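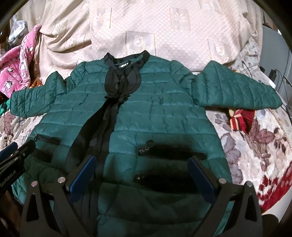
Category: Grantee Updates / Assistive and Household Automation
3 min read
13 September 2026 | By the Koreston Program Office

Progress report on the evaluation of the Farno hand-held gripper kit

Koreston submits this report under the second year of the household textiles award. It covers the period since the spring statement and concerns one item only, the Farno kit, which the program is considering for wider purchase.

Work completed. The kit was issued to home recorders in Alemneh and Pustari. Each recorder received a pair of grippers, a charging base and a printed guide. By the close of the period the recorders had submitted 2099 recordings of garment handling, of which 239 were set aside at review, mostly for lost tracking during the first few seconds. The remainder have been passed to the training team.

Garments. Earlier work was limited to towels and T-shirts. Padded outerwear was added this period at the request of the training team, together with knitted items and children's clothing. Quilted jackets have been the slowest category. Recorders report that the filling shifts under the fingers and that sleeves must often be gripped more than once before they can be folded in. The guide gives no advice on thick garments, and we have asked the supplier for a revised section.

Condition of equipment. Two grippers were returned with worn finger pads and were replaced under warranty. Battery life was acceptable for a morning session but fell short of the figure stated in the supplier's offer. Recorders with smaller hands found the trigger stiff. The supplier has proposed a lighter spring, which we have not yet received.

Budget. Spending stands at nearly 88 percent of the equipment line. No transfer between lines is requested.

Next period. Koreston will repeat the outerwear tasks with the lighter spring, extend recording to bedding, and complete the price comparison with the bench-mounted alternative. A recommendation on purchase will accompany the next report. Pustari recorders have asked for a second charging base per household, and a quotation is attached as Annex B.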